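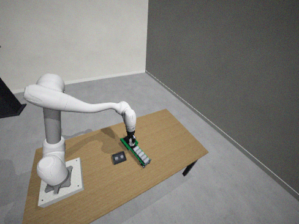 Zondale Bench Cell: Planning and Ordering

The Zondale Bench Cell is a tabletop layout for small-part transfer. It comprises a single arm on a base plate, a gripper, a short roller conveyor and a parts tray. It is sold by Cedeo as a complete package or as separate items, so a buyer who already owns an arm can order the remainder.

What to budget for

The arm is normally the largest item on the quote. Allow for the following as well:

Base plate and fasteners
Gripper and wrist adapter
Conveyor section, 300 mm or 600 mm
Parts tray
Controller and cabling
Guarding, if your risk assessment calls for it

Guarding is quoted separately and is not included in the package price. Freight outside metropolitan areas is also extra.

Table and floor

The cell can be fitted to a customer's own table. The top must be flat and rigid, and the legs must not rock under load. Send us the table drawing before ordering the base plate. Hole patterns are cut to order and plates cannot be returned once drilled.

Leave a clear strip between the conveyor and the tray. The gripper needs room to come down on either one without the wrist housing fouling the side rails. Keep walls and storage outside the full reach of the arm, including the back of the elbow, which swings past the edge of most tables.

Conveyor and tray

Ditow rollers are standard on both conveyor lengths. Side rails are green powder coat; other colours add 2 weeks. Trays are dark grey and can be supplied with pockets cut to your part. Değirmenci trays also fit the locating pins.

Layout check

Cedeo will model your layout in simulation before you commit to a purchase order. Supply part dimensions, part mass and the target cycle time. The fee is credited against the order. Most layouts are returned within 21 days.

Lead time

Stocked arms ship with the conveyor. Orders placed in December are dispatched after the summer shutdown.

Spares: gripper fingers, rollers, rail end fittings, tray inserts.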